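Harkutel test tube rack – worth it for kids' play?

marlowe_tea
Been sent the Harkutel set and I'm not sold. They say it teaches sorting. Four capped tubes in a blue rack, and most of the holes sit empty.

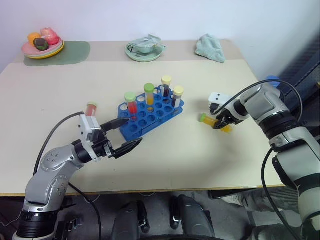
Mine lost interest and went back to the toy fruit and pastel plates. I'd want more tubes before paying for a second one.

pikelet2
Disagree. Spare holes are the point, you move the colours about.

marlowe_tea
For 2 minutes, maybe.

gravelpath
Do the caps stay on? I don't trust red liquid near a towel.

pikelet2
Ours have – so far.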